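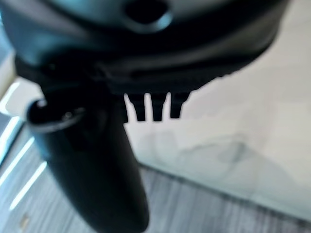
Gripper housing from close up, three black teeth on the underside

Datasets > Courts > Kinnear Petty Theft Sentences

Overview Files Fields Issues Contact

Kinnear Petty Theft Sentences

README for the cleaned release

Sentencing records for low-value theft cases heard in the Kinnear magistrate courts, typed up from the daily court lists and from the prosecutor's press notices. One row per defendant per charge. The raw file has 3,753 rows and the cleaned file has 3,673. The rest were the same hearing entered twice, usually once from the list and once from the notice.

Read the problems section before you make a chart. Several people have made charts.

What is in it

Court, charge, plea, stated value of the goods, sentence type, sentence length in days, whether a fine was offered in place of custody, and whether restitution was ordered. Names of defendants were removed by Kenna Paterson and replaced with a case key. The key is stable between releases, or is supposed to be. If you find one that moved, tell us.

Where the values come from

The stated value is whatever the charge sheet says. I don't trust it much. Phones are the worst: the same model shows up at wildly different prices depending on who did the complaining, and a secondhand handset is often put down at the shop price. Lyle Szabo thinks the errors even out over enough cases. I have not seen him show it.

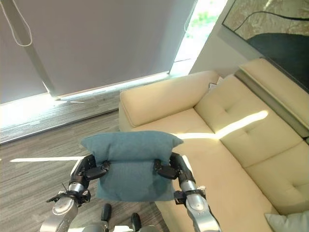 Fines have their own trouble. The field fine_option says yes when the magistrate named a sum the defendant could pay to avoid prison. It says nothing on whether anybody paid. A press notice reading "two years' imprisonment" may describe a person who paid and went home the same afternoon, and the notices seldom bother with that part. Please don't add up sentence_days and call it time served.

Known problems

- 236 rows have no plea. Most come from one court whose clerk left the column blank until April. They are coded NA. An earlier file coded them as guilty, which was wrong, and we pulled it.
- Sentences of 60 days and sentences of two months are both entered as 60. We can't always tell which was said in court.
- Press notices cover convictions far more than acquittals. Any conviction rate you work out from this file will be too high, and I'd ask you not to publish one.
- Charges that were merged at sentencing keep separate rows, each with the full term. Check the concurrent field first.
- The Stinderetti court lists were scanned crooked and read by software. Kenneth Moffat corrected them by hand, but only the sentence columns.

Uses we would argue with

Risk scoring, for a start. Also ranking magistrates by harshness: the file doesn't hold prior record, so a strict magistrate and one who gets the repeat cases look identical.

Loading

Plain CSV, UTF-8, comma separated. Dates are hearing dates, not offense dates. Empty cells mean unknown and never zero.

Contact

Corrections to Skye Drummond, with the case key and a copy of the list page. Claims without the page will wait.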